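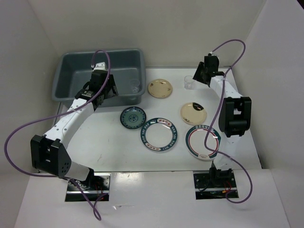

Why use a bus tub when there's a perfectly good sink?

Because the sink at the Ketville Supper Club is forty steps from the tables, through a door that opens the wrong way. A tub goes where the dirty dishes are. You fill it, you carry it once, and you go back for your coffee. The rest of this page covers what people ask after their first shift clearing tables, plus a few things they should have asked before it.

What goes in first?

Plates, biggest first, flat on the bottom. Then smaller plates on top of bigger ones. Then whatever you forgot, which will be a fork.

The mistake is to start with the nearest thing. The nearest thing is always a saucer, and by the end of the table you have a dinner plate balanced on it like a hat. Walk the table once with your eyes before you pick anything up. It takes two seconds and makes you look like management.

None of our plates match. Does that matter?

Only to your aunt. Our plates came from three church sales, a closed diner and a box Norbert Pintér left on the step without a note. Mixed plates do stack worse than matched ones. Rims have different slopes, and a stack of unrelated plates will lean. Keep mixed stacks to six and sort by size, never by pattern. People sort by pattern. It's very pretty and then it falls over.

If you have a plate with writing around the edge, you will stop and read it. Everybody does. Read it at the dish station.

Do glasses go in the same tub as plates?

At a big event, no. Glasses get a rack. At a small table with a handful of cups, one tub is fine, as long as the glasses go in last and have a corner of their own.

Standing up or lying down?

This has ended friendships.

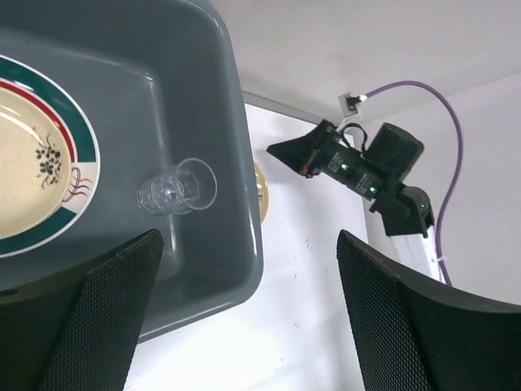 Glasses tip over for one of two reasons: the tub moved, or something next to them did. Standing them up saves floor space and lets you fit more in, and it works well until you lift the tub by one end. Laying them down wastes space but takes away the fall. If you lay one down beside a plate, point the base at the plate and leave the mouth toward the wall of the tub, the way the clear glass is lying here. The base is the thick end and can take a knock. The lip can't. Chelsea Cheetham, who ran the club's dish station before me, held that any glass on its side was a sign of moral collapse, and she chipped as many as the rest of us.

Whichever you pick, empty them first. A tub with an inch of old iced tea in it is a soup, and you are going to wear it.

Can I lean a plate against the side of the tub?

You can, and you'll hear it slide down about four steps later. A plate lying flat on the floor of the tub is done moving. A leaning plate is still making up its mind.

How full is too full?

When anything sticks up past the rim, you're finished. Nothing in our club rules is broken more often. People get to the rim, see one bread plate left on the table, and decide it would be silly to make a second trip. Then they make a second trip, with a broom.

Weight matters too. A tub that feels fine on the table feels different at the kitchen door. Lift it an inch before you commit. If you make a noise, take some plates out.

Do I scrape before or after?

Before, at the table, into a separate bowl. If guests are still sitting there, scrape at the station instead. Watching a stranger combine your leftovers with your neighbor's is nobody's idea of dessert.

Paper napkins go in the trash. They do not go in the tub, under a plate, where you think we won't find them.

What about silverware?

A deep cup in one corner, handles up. No knives loose in the bottom, please. Bakari Mrema reached into a tub in January looking for a teaspoon and now brings it up at every meeting.

Which tub should I buy?

A plain one. Gray hides scuffs and white shows everything, including things you'd be happier not knowing. You want a wide rim that you can get your fingers under and corners that are rounded on the inside, so a sponge can reach. Lids are sold separately and lost immediately. We own nine tubs and have never needed a divided one, although we did buy one, and it holds the extension cords.

How do I clean the tub itself?

Hot water, dish soap, rinse, and dry it upside down on the rack. Don't nest wet tubs. They form a seal, and then it's 11 at night and two grown adults are pulling on opposite ends in a parking lot.

Something broke. Who do I tell?

Me. Leave the pieces in the tub, leave the tub where it is, and don't feel around for the small bits. We've fed 1,419 people since the club started and have never billed anyone for a plate. The ones that survive are mostly the ugly ones, so we know you're not aiming.

Comments

Fanni Kovács
Lying down. Always lying down. I waited tables for years and I will not be taking questions.

Csenge Gulyás
We put a damp dish towel on the bottom of the tub and nothing slides, standing or otherwise. One more thing to wash, but it was dirty anyway.

Bakari Mrema
It was a steak knife and I bring it up at SOME meetings.

Fanni Kovács
Bakari, all of them.

Norbert Pintér
There was a note in that box. It was under the gravy boat. I'd like the gravy boat back if you aren't using it.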